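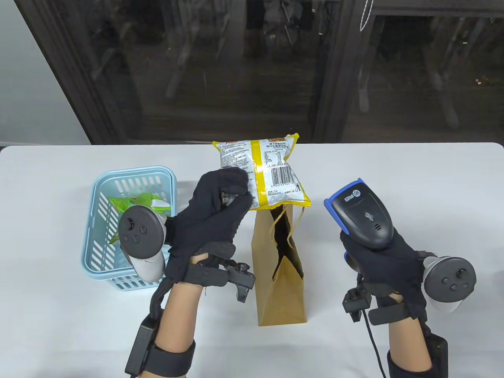 Vsevolod Holovko wrote in to ask whether the small bag will take a snack packet standing up with the handles still free, or whether you have to lay it flat. Standing up is fine, Vsevolod, and it's how most of our shops pack it. The handles fold outward as soon as you open the bag, so you get the whole mouth to work with.

Zutwood Small Kraft Carrier, twisted handle
Sold in packs of 60 and cartons of 2000
Page updated 18 February 2020

We love this bag. It's the one we reach for ourselves when we're wrapping up an order at the Prernbridge counter, and it's been our favorite small carrier ever since Marchuk changed the handles last October. The old ones were flat tape and they were okay. The new ones are twisted paper cord, they sit up by themselves, and they're so much nicer to hold (especially if you're carrying three or four bags on one hand and a coffee in the other).

The shape is tall and narrow. That makes it a good match for chips, crackers, cookies, a paperback, a boxed candle, a bottle of shampoo, anything that likes to stand on end. It's less happy with takeout boxes, so if that's your trade, take a look at the wide version further down.

Opening it takes a second. Hold one side near the rim, give it a shake, and push the bottom flat from the inside with your fist. Press right into the corners! A bag that's been squared off properly will stand on the counter by itself while you scan and fill, and you won't have to keep a hand on it.
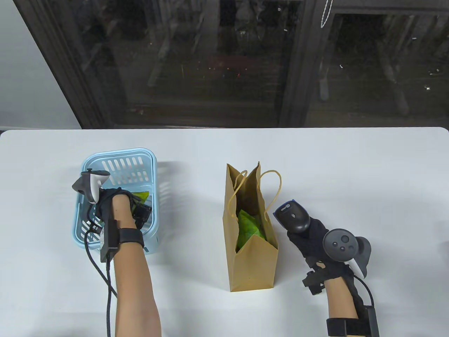 Heavy things go in first, of course, and then the light crinkly ones on top. Snack bags are full of air and will happily ride above the rim, which looks cheerful and does them no harm. If you want a closed top, fold the rim over once between the handles and put a sticker on it. We don't recommend staples, they catch on sleeves.

The paper is 90 gsm brown kraft, uncoated on both sides, so it takes a rubber stamp beautifully. Plain water-based ink is all you need. Give it a minute before you stack the bags, or you'll print a ghost of your logo on the next one down (we've done this, more than once, with a whole pile).

It creases, and we like that about it. Kraft with a few folds in it still looks like a decent bag. If you'd like it smoother for gift orders, keep the pack under something flat overnight and open the bags only as you need them.
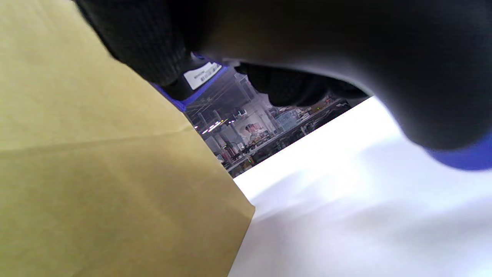
Brown kraft paper, with its folds and creases.

Specs
Style: tall carrier, flat folded bottom
Handles: twisted paper cord, two per bag
Paper: 90 gsm, brown, uncoated
Pack: 60 bags, banded
Carton: 2000 bags, loose
Printing: one color, from one carton upward
Recycling: with paper, handles and all

Goes well with
Folier counter basket. A light plastic basket with slotted sides and a rolled rim that's easy on the fingers. Customers drop their things in, you work from the basket on one side to the bag on the other, and the counter stays tidy. It rinses clean under the faucet and dries fast. We keep ours on the left and the bag in the middle, but lefties will want to flip that. Light blue is in stock now.
Wide kraft carrier. Same paper, same handles, more floor. Comes in packs of 20.
Kraft sheets. For wrapping jars and mugs before they go in the bag. Packs of 20, and the offcuts make great padding.

Storage
Keep the bags dry and off the floor. Paper that has picked up damp goes soft at the handle patches first, and those are the parts doing all the work. A shelf under the counter is perfect. Bags that have been opened and not used can be folded back along the side creases and will be good as new next time.

From the comments
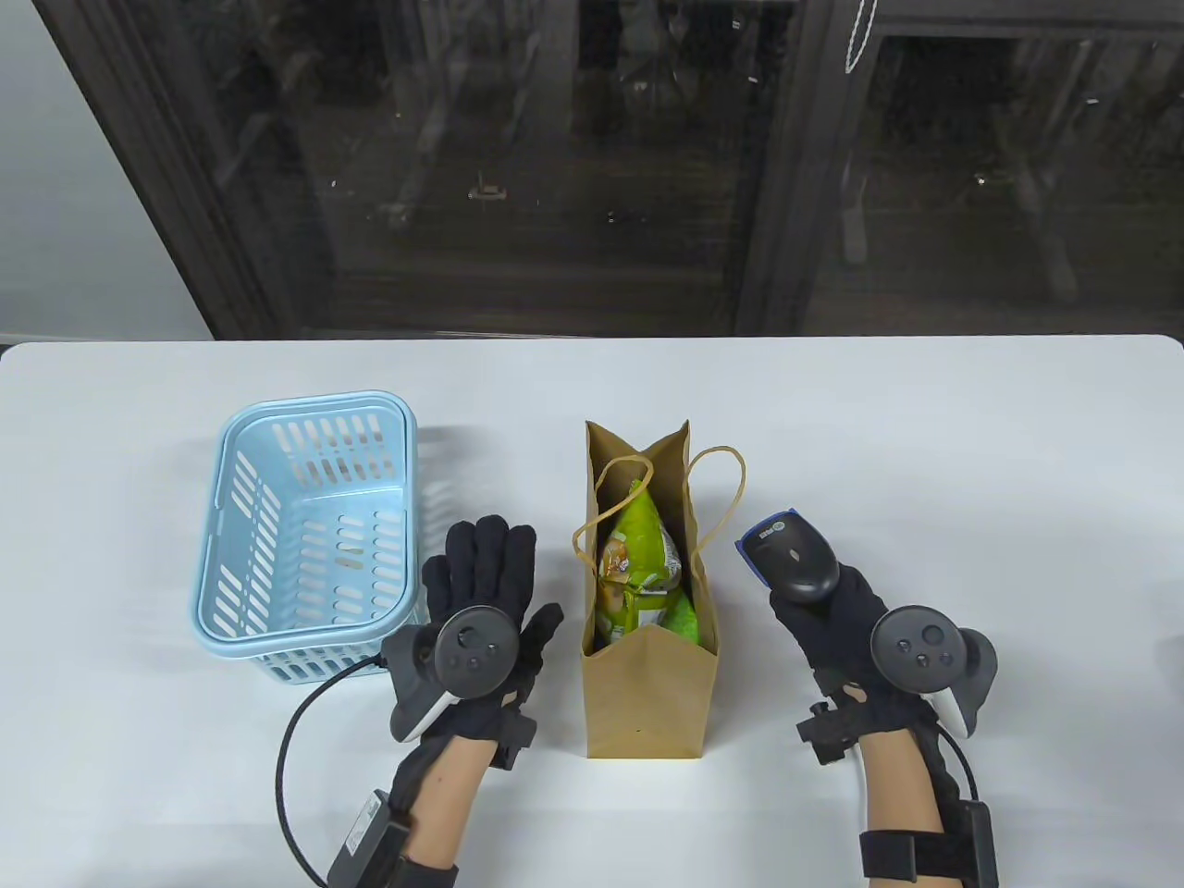
Can I get the basket in a second size? We do a lot of single-item sales and the blue one is roomy for that, but I do like how it rinses out. The bags are great, by the way, we're on our second carton and my daughter has started saving them for her school lunches.

Reply from the shop: So glad to hear it! Folier makes a smaller basket with the same rim and we've asked for samples. We'll add it to this page once we've tried it out at the counter for a few weeks. If you'd like to be told when it's in, leave your email with your next order and write "small basket" in the notes.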